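The owner of Gill, a secondhand clothing shop in Mondska, opens at 10 on Monday and has 41 bags waiting. 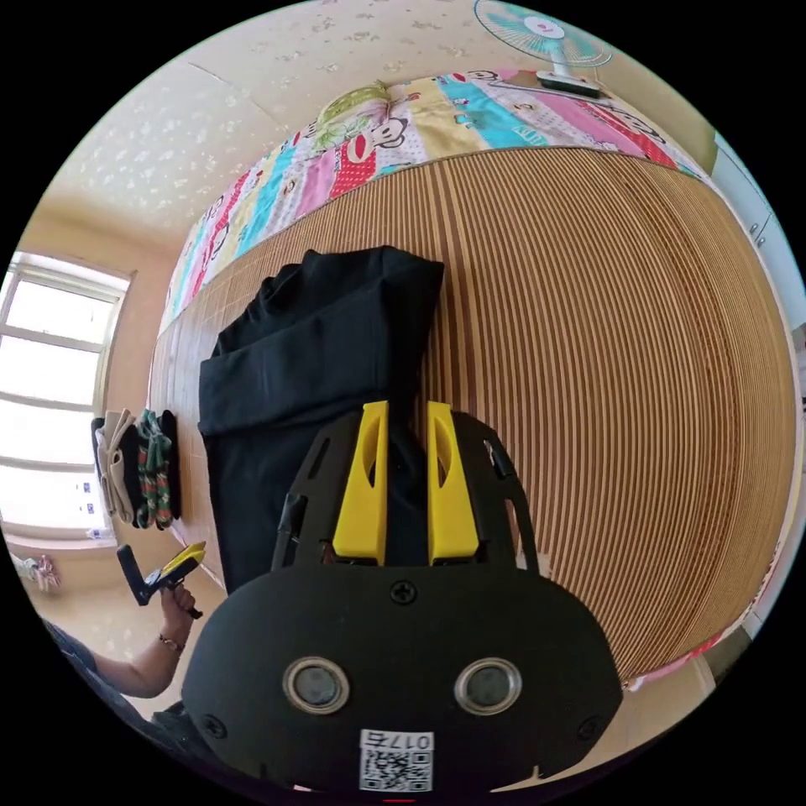
SMALL BUSINESS

"I started with 16 hangers," she says. "Rent was the hard part."

She prices by colour tag. Black sells first —
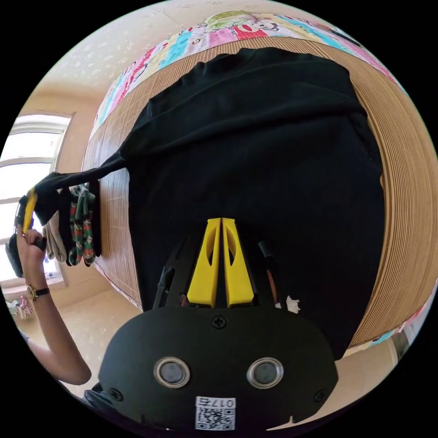

"always has, even in summer."

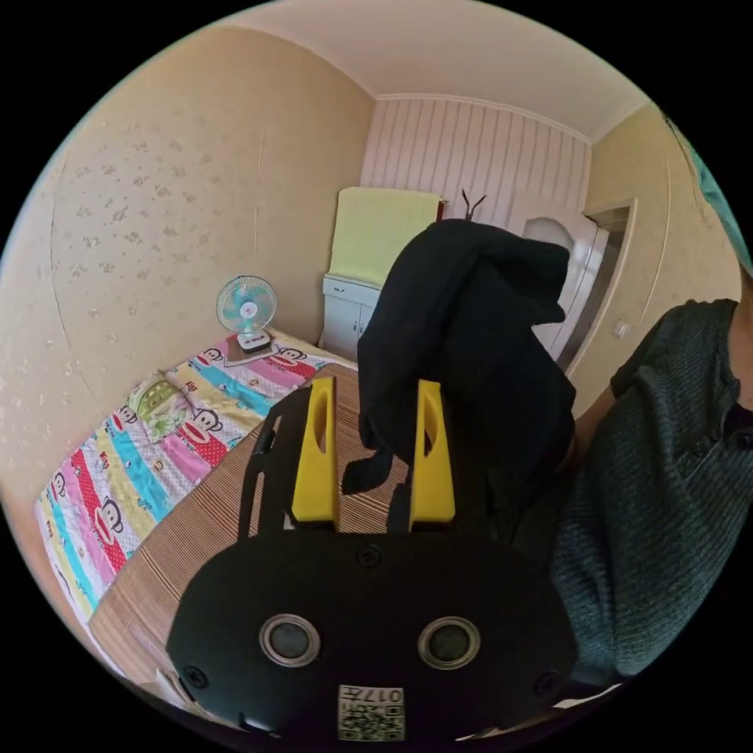

Knitwear is slower. She'll take a good jumper, and a textured one with a small button at the neck, in grey-green, might bring $62. "Pilled ones go back."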